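Breludley Office, Level 3
Desk and Cubicle Inspection: Food, Bags and Cables
Checklist with comments

Scope: all cubicles on the open floor, the Uvodo corner included. The kitchenette has its own sheet and I did not do it this time. I started at 7.30 am, before most of the people came in.

Marking: OK / Fix / Ask

1. Walkways between cubicles clear
OK. One backpack in the aisle near the printer, moved under the desk by its owner while I was there.

2. Power boards off the floor, not joined one into another
Fix. Two boards are joined together in the Uvodo corner. This was written also in the January sheet. Please order a longer one, the cupboard has only short ones left.

3. Heaters under desks
Ask. One small fan heater, no test tag that I could find. I left it unplugged with a note on it. If the tag is at home or has fallen off, tell me and I will have it tested again.

4. Test tags on monitors and chargers in date
OK, except 3 chargers. Stickers put on them.

5. Open drinks near keyboards
Fix. Still the most common comment. Cups with lids are fine. In the last twelve months we replaced keyboards and one docking station for $3,486, and the larger part of this was coffee and tea.

6. Fruit and other food on desks
OK with comment. Whole fruit with the skin on is allowed. Cut fruit should be in a closed container and in the fridge by lunchtime. Please look under the fruit when you take a piece, as a soft one will leak onto the desk and the ants come quickly in the warm months. Round fruit should not sit near the desk edge, I have stepped on a grape already and a bigger one would be worse.

7. Delivery bags and packaging
Fix. Paper bags are to be emptied, folded flat and put in the paper recycling at the end of the day. A bag standing beside the keyboard is acceptable while you are unpacking it. Check the bottom for receipts first. Medicine should go in a drawer or in your own bag, also the ordinary kind for colds.
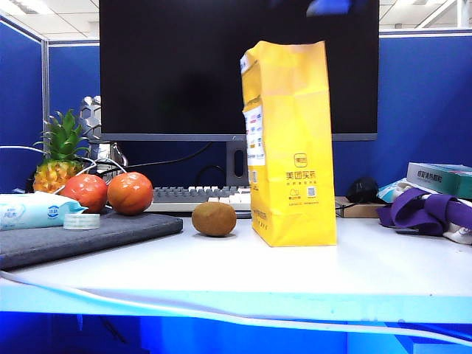 Item 7: yellow paper bag on a desk, kiwi and keyboard next to it.

8. Rubbish bins
OK. Liners changed. The bin by the Tilahun meeting room had fruit peel in the paper side, I moved it across.

9. Desk surfaces can be wiped
Fix. The cleaners from Hestach do not lift personal things, so a full desk is not wiped at all. Leave around 100 cm of free edge at the front, if your desk allows it.

10. Exit sign and extinguisher visible from every seat
OK.

Result: 4 Fix, 1 Ask, the others OK. Items 2 and 3 before the next inspection, please. For item 9 I would like to hear what people think about a small shelf for each cubicle.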